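Counter Arms at Work: the Miah Serving Arm, Reviewed After a Summer of Use

By Anjana Majumder

Reviewed: Miah serving arm, with two hooded display cases and a tray mat
Supplied by: Hisgate
Used at: the staff canteen at Skernby
Our rating: 3 out of 5

The Miah is a robot arm that stands at the end of a food counter and moves items from a display case to a serving tray. It is sold to staff canteens and small cafés that have a queue at set times of day and not enough hands to deal with it. The one at Skernby has been working on the cake and snack counter, mainly with pastries and doughnuts, and I spent four days there watching it, using it and talking to the people whose job it has changed.

Skernby runs two breaks in the morning and one in the afternoon. Before the arm came in, one person served cakes and another took the money. The person serving changed gloves between food and everything else, lifted the hood, picked up the cake with tongs, plated it and put the hood down. It is not hard work but there is a lot of it, and it has to be done at speed for twenty minutes and then hardly at all.

Setting up

Hisgate's fitter did the first installation and it took most of a day. The arm has to be fixed firmly and the display cases have to sit in the same place every time, so the counter staff now have marks to line them up with. If a case gets knocked during cleaning, the arm will stop and ask for a check. I would have liked a proper locating rail for the price.

Each food tray has to be put down inside the case more or less where the arm expects it. There is some tolerance. A tray turned a little to one side is fine, but one pushed hard against the back is not. Nusrat Paul, who opens the counter in the mornings, told me she had the hang of it in a week and now loads the cases without thinking about it.

The software lets you name each item and say how wide it is. Adding a new cake is a ten-minute job, most of which is spent practising the grip. The manual is poor on this and you will want the fitter to show you.

In use

The arm waits for an order from the till, reaches into the case and takes the item out to the serving tray in front. Picking is the slow part. The gripper comes down at an angle and pauses over the food before it closes, and people in the queue do notice the pause.

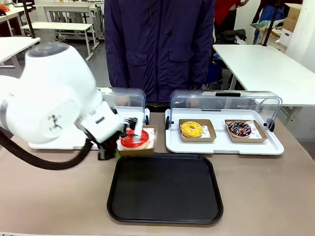

Page 3

Iced doughnuts are a fair test of any gripper. The red-glazed ones have a smooth top that marks easily, and the chocolate ones with white zigzags and sprinkles show every touch. The soft setting leaves the icing alone most of the time. On the normal setting I saw dents in the dough, and one yellow doughnut lost some of its drizzle. Use the soft setting and accept that it is slower.

The clear curved hoods are good. They lift well out of the way and they wipe clean without smearing. The black plastic serving trays are also easy to live with. The cardboard food trays are the buyer's own choice, and the stiffer ones work better. Thin ones bend when the gripper brushes the side.

The cable sleeve is my main complaint about the hardware. It hangs in a loop under the arm and collects crumbs and sugar, and it has to be wiped by hand at the end of every shift. The joints are smooth and rounded and take very little cleaning by comparison.

What it changes for the staff

No one at Skernby lost their job over this, and management put that in writing before the arm was ordered. Hours did move. Anoma Weerakoon used to serve for the whole of the first break. She now loads the cases, deals with allergy questions and looks after the hot food side, and she prefers it on the whole because her wrists no longer ache. She also said that she talks to fewer people than she did, and she misses that.

Nevzat Özkan works the till and has had the less happy change. When the arm stops, he is the one facing the queue. He has been shown how to restart it, but he was not given extra time or extra pay for the job, and he raised this with his supervisor on Thu 30 July. A review of the pay grade is promised for August.

There is a skills question too. Two people on each shift need to know how to stop the arm, clear it and start it again. Skernby trained only one at first and had a bad morning when that person was off sick. Hisgate charges £175 for each extra training place. I think it should be included.

Staff are not meant to reach into the cases while the arm is live. That is a sensible rule, but it is hard to keep to when a customer is pointing at a cake and you are standing right behind it. The stop button is on the till side only — a second one behind the counter would be worth having.

Cost

The arm is leased, with £3000 payable at the start and a monthly charge that depends on the service cover. Thilini Begum, the canteen manager, took the middle level of cover and has called on it twice, both times for the gripper pads. We also looked at the Grirkuvside counter unit, which costs less to lease but uses a closed cabinet and cannot handle anything iced.

Worth having?

For a counter with short, busy breaks and two or more people on shift, the Miah does a useful job. It is gentle enough for iced food if you give it time, and the heavy repeated part of serving does go away. It will not run a counter alone, and a canteen with one member of staff should leave it. Anyone ordering should agree the new duties and the pay for them before the fitter arrives, and should budget for a second trained person from the first day.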